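Gittins Opens Flower Arranging Room and Releases Grinden Stem Collection

Artificial stems, small shelves and glass vessels to be sold by the piece beginning this week

Nov 23, 2023

Gittins, a maker of artificial flowers and small home goods, has opened an arranging room at its Prelteo store and released Grinden, a collection of single artificial stems meant to be mixed at home. The room is open to shoppers during regular store hours. There is no charge to use it and no purchase is required.

The Grinden collection has 536 stems across all colors and heights. Until now Gittins sold its flowers mostly as finished bouquets, wired together and boxed. Stems in the new collection are sold one at a time, so a customer who wants two blue and one purple can buy just those.

"We had people buying a whole bouquet and cutting it apart in the parking lot," said Melur Osman, who runs the product line at Gittins. "They wanted one part of it. It made sense to sell them the part."

Blues and purples make up the largest share of the first release. Osman said those colors were the ones customers asked for most often after a smaller test in July, when the company put out loose stems in open bins and kept track of what was taken. Whites, yellows and a group of plain greens are also included. Reds will be added next year.

About the arranging room

The arranging room takes up 887 square feet at the back of the store, in space used before for seasonal stock. Shoppers can bring stems in from the sales floor, try them in different vessels, trim them with the cutters provided and put back what they don't want, as long as it has not been cut. Customers may also bring a vase from home.

Juwita Osman, who planned the room, said the shelves were the part that took longest to settle. Early versions used tall stands, and the flowers ended up above eye level. The low shelf that went into the collection is meant to sit on a table or sideboard and lift a vase a few inches above whatever is around it.

"Most people at home are working with a side table and maybe a windowsill," she said. "They don't have a pedestal. A low shelf gives you two heights on one surface, and you can put a plant next to it."

Gittins is also publishing a printed guide, free at the register, with suggestions for small arrangements. The guide was written by Qistina Tuhumury, who has taught flower classes for the company. It covers stem length, how to bend a wired stem without leaving a kink, and how to clean dust from fabric petals. A first printing of 2,000 copies is available now.

Laying out before arranging

The guide asks readers to begin with the stems flat on the table, blossoms all facing the same way, before anything goes into a glass. Tuhumury said this makes it easier to compare lengths and to see how the colors sit next to each other.

"Put them side by side and leave them there for a minute," Tuhumury said. "If one flower head is much bigger than the others you'll see it right away. Then decide which one goes in which glass."

She suggests two small clear glasses over one large vase for anyone working with three or four stems. Long stems can be left long while choosing and trimmed only at the end. A small green plant placed beside the shelf fills out the back of the arrangement and can stay there when the flowers are changed.
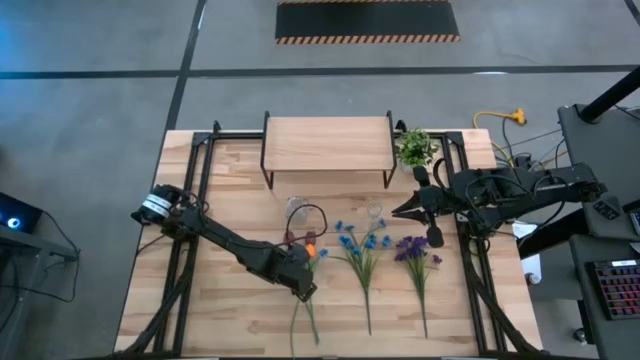 Prices and availability

Grinden stems are available now at the Prelteo store. Prices depend on height and the number of blooms, and each stem carries its own tag. The low shelf and the clear glasses are sold separately. Shoppers who buy five or more stems in one visit may choose a glass at half price through the end of the year.

Fistus, which handles mail orders for Gittins, will begin shipping the collection in January. The first mail order list will include 400 of the stems, with the tallest ones left out until a longer carton is ready.

"The tall branches don't fold well," said Booker Gallagher, shipping manager at Fistus. "We tried it and the leaves came out creased. We'd like to wait and send them flat."

Group visits

Groups of up to 12 may reserve the arranging room for an hour in the morning. Reservations can be made at the store's front desk. Groups are asked to bring their own aprons, and children should be with an adult when the cutters are in use.

About Gittins

Gittins makes artificial flowers, potted greenery and small furniture for the home. Its products are sold at its Prelteo store and by mail.

Press contact

Suryani Tjoa
Communications, Gittins
Product samples and printed copies of the guide are available to editors on request.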